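From: Ghizlane Shawky
To: gripper-bench list
Subject: Re: Pen assembly as a gripper test, which fingers?

Loubna Soliman wrote:

> We have the Drusora two-finger and the Saragih three-finger on loan
> until the end of January and want one small-parts task to run on both.
> Someone here said you were using ballpoint pens at Wurnthorpe. Is that
> worth copying? I am mainly worried about the refill. Our arm is stiff
> and I expect it to bend or drop anything that thin. Also, do you start
> from hand demonstrations or go straight to scripted grasps?

Hi Loubna,

Yes, we are still on pens, and I would copy it. The parts are cheap and they cover most of what goes wrong with small grasps: a thin tube, a cap with a clip on one side, and a barrel that rolls if you nudge it. We bought 46 of one cheap model and a handful of mixed ones.

To your last question, we start from hand demonstrations, recorded from a head camera. We tried scripted grasps first and wasted most of a month on the approach angle for the refill. Watching a person do it settled the angle quickly. The demos are done at an ordinary table in a house, with daylight coming in, and we don't tidy up the lighting. 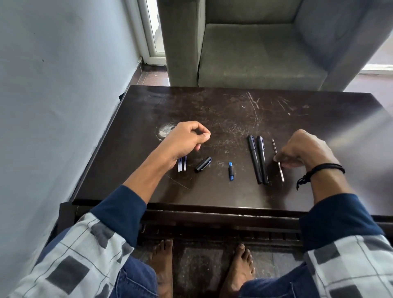 The first thing we took from the demos is that people come down on a refill from above with the fingertips, knuckles up. Both grippers can copy that, but the Drusora does it better. Its pads are narrow enough to close on a tube lying on a flat surface without the pad edges hitting the table first. The Saragih has wider tips and we had to lift its closing height by 2 mm, after which it mostly pinched air. With the thin tip covers from Stustix it was usable. Ask them for the soft ones. The hard ones come in the same bag and look the same.

On force, start low. The Drusora controller takes a raw value and ships set to 3000, which is far too high for a refill. We worked downward until it slipped, then went back up a little. I can send the settings file, but yours will differ if your pads have more wear on them than ours.

The caps are where the Saragih wins. With three fingers it centers the cap by itself and it does not care much where the clip is. The Drusora will happily close across the clip, and then the cap turns as you lift it. We added a check on the wrist camera for the clip side. It works, but it costs time on every pick.

The second thing is handling between two hands. A person will hold a refill at both ends, and we don't have a good answer for that with one arm. We have tried a small V block as the second hand. It is fine for holding, but it gives you no way to correct the angle. If you have two arms free, this is the part I would most like to see somebody else run.

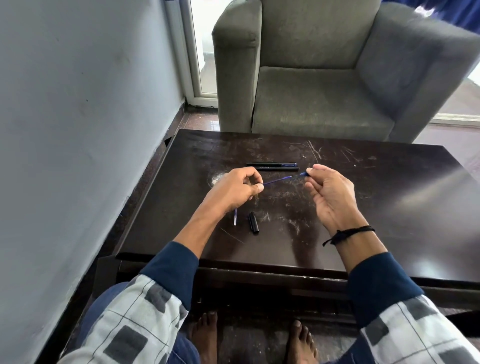 Refill held between both hands, two black pens lying past them on the table.

Two notes on cameras. Clear plastic on a glossy dark surface is hard for our depth camera. It reads the window reflection as a hole in the table and loses the clear tubes completely. The color image does better, so we find the refill in color and use a fixed table height for the depth. Also, do not train only on a clean tabletop. Our first detector called long scratches refills, and it was quite sure about it. Recording on a worn table fixed most of that.

For comparing the two grippers, we do 9 tries per part, reset by hand, and log a drop, a bend or a good grasp. I would not bother with a timing score in the first round. It mainly tells you how cautious the person who set up the arm was.

If you want the log template, write to me off list and I will send it with the force settings. Please post your numbers here when you have them, even if the Saragih does badly.

Ghizlane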